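Workshop notebook, June – bandsaw box, second try

Started after lunch. The first box split along the back when I clamped it, so I'm using the walnut offcut Shona gave me and going slower this time. Blank is 113 mm long and 86 mm tall. I wanted it bigger but there's a nasty check at one end and I wasn't going to fight it.

Glued the paper pattern on with spray adhesive (the cheap stuff, it lifts at the corners, press it down again before you cut!). Sliced the back off first, then the drawer block. The blade wandered a bit on the tight curve at the bottom left.
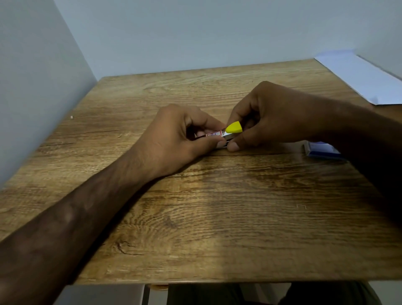

Fuseini thinks I'm pushing too hard and he's probably right – when I let the saw do the work the second curve came out much cleaner. Still some burn marks inside the drawer opening. Sanded those with 120 wrapped around a dowel and got bored before they were all gone.

Back is glued on again with 4 clamps and a scrap of leather under each one. Left it till 5:30, no gaps that I can find. Gifty, if you need the small clamps they're on my box, please don't take them before morning.
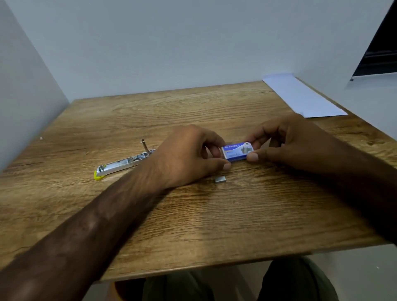 Still to do

Glue up the drawer, 2 coats of oil, flocking for the inside (ask Ekua if she has any green left). Drawer pull is undecided. I tried a bit of maple and it looked like a tooth.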